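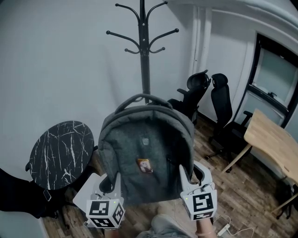 Coat rack keeps leaning / tipping when I hang my backpack on it, any fix?

Asked 4/2/17 in Home & Furniture > Entryway and Storage

Ok so quick one. Got a freestanding coat rack, black, center pole with curved hooks in two tiers, the kind with the little round knobs on the ends. Brand is Jurnell I think, box is long gone. Fine with jackets. Fine with a scarf. But my work backpack goes on there every night (laptop, charger, lunch stuff, a binder, probably 9 pounds on a light day) and the whole thing leans toward the bag. Twice now its gone all the way over, second time it took a mug with it.

Things I tried
- tightening the pole, it unscrews in sections and the middle joint does work loose
- folded cardboard under one foot. ugly, slid out
- hanging bag on a lower hook, better but the handle is short and the hook is fat so I end up wrestling it on with both hands

Also the handle. It's one of those soft felt-looking gray backpacks, just a loop on top, and I'm worried about the stitching if it hangs full all week. Is that a real thing or am I making it up?

Renting so would rather not drill. Don't have floor space for a bench or anything, there's a side table right there already. Budget maybe $10, could go a bit over.

Edit: floor is hard, no carpet. Somebody asked.

3 answers

Answer 1 (marked helpful by asker)

Had the same problem in my last place, different rack but same shape. Few things.

First the joint. Unscrew the sections all the way, wipe the threads, wrap them with plumbers tape, two or three turns, then screw back together hard. You can get a roll at any hardware store, I got mine at Lins for pocket change. Takes five minutes. If the middle joint has play in it then the top leans and once it leans the weight is outside the feet and over it goes. So do that before you spend money on anything else.

Second, turn the rack. Look down at the base. Put the heavy hook directly over a foot, not over the gap between two feet. Sounds dumb, made the biggest difference for me. If your top section screws on you might have to stop a quarter turn short or go a little further to line it up, the tape helps it stay put there.

Third, counterweight. Coats on the opposite side. Or something heavy low on the base, I used a pair of ankle weights wrapped around the bottom of the pole. They're black so you can't really see them against a black rack. Mine came from a yard sale. A bag of rice in a sock works too lol.

On the handle, yes the top loop can go. It's meant for grabbing the bag, not hanging it loaded for 90 hours a week. Mine started pulling out at one corner after one winter. Hang it by BOTH shoulder straps over the one hook. Spreads the load and the straps are wide so they sit better on a curved hook anyway. Or take the laptop out at night, which you probably should do regardless, falls are what killed my old one.

Felt type fabric will also stretch a bit where it hangs, dosen't come back. Not a big deal, just looks saggy.

Answer 2

Just get a wall hook. Those coat racks are all junk

Answer 3

Wall hook guy, OP said renting.

I would skip the rack for the bag completely. S hook on the back of a desk chair, or an over the door hook, holds way more and nothing to tip. Caution on chairs though, if its a light one on wheels a full bag on the back can pull it over when you stand up. Ask me how I know. Heavier office chair should be ok.

If you really want it on the rack then move the rack into a corner so two walls are behind it, with the bag on the corner side. Then it can only lean into the wall. Stick a felt pad on the knob that touches so it doesn't mark the paint. That costs you pretty much nothing.

Also check the weight limit if you can find the paper. I have a Brondley one and the leaflet gives a limit per hook and a different one for the whole rack, and the top tier is lower than the bottom tier. Yours might be similar, don't know.

Comments on Answer 1

Asker: did the tape and turned it so the bag is over a foot. Way better already. Still a small lean but it stands. Doing the straps thing too, handle was looking a little fuzzy at one end so good call. Ankle weights next if I find some cheap.

Reply: nice. retighten it in a month or so, mine crept loose again

Reply: sand works instead of rice, rice gets bugs

Related questions
Best hook for a door that doesn't close over it
How to get dents out of a felt bag
Side table wobbles on tile, shim or replace feet?
Where to buy coat rack parts near Bernbridge

220 people viewed this question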